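Wagner Damasceno has managed the seed store at Nimutstead for most of his working life, and he would like growers to stop keeping seed in the shed. "A shed in Tetlow goes from frost to 26 degrees in one day," he says. "The seed takes up moisture and gives it off again. Each cycle costs you some vigour."

The store holds 2,000 accessions, mainly vegetables, in sealed foil packets. Capsicums are his particular concern. The seed has a shorter life than tomato seed under the same conditions, and growers tend to harvest it too early.

"People pick a green fruit because that is how they eat it," Damasceno says. "The seed inside is immature. Leave the fruit on the plant until it has fully changed colour, then give it another week or so."

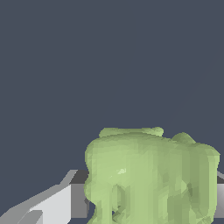

*A pale green, lumpy form in a computer rendering.*

After extraction, the seed is spread on mesh in a room with low humidity. Damasceno does not use an oven or direct sun. He checks dryness by weight, recording each tray morning and evening until two readings agree. Only then is the batch packed and labelled with variety, plot and month of harvest.

Germination tests are run each April. He places 20 seeds on damp paper as a first check and repeats the test with a larger sample if the result is poor. "A small test tells you whether to worry," he says. "It doesn't give you a percentage worth printing."

The Fontes line, a thick-walled capsicum he has kept going by hand pollination, is due to be grown out next season. It will be caged, as bees cross capsicums more readily than many gardeners expect. A duplicate set of seed is already held at Ballavance.

Asked what a home grower should buy first, he names a jar with a good rubber seal and a bag of silica gel. The jar can go in the fridge. "Let it come back to room temperature before you open it," he says. "Otherwise you get condensation on the seed."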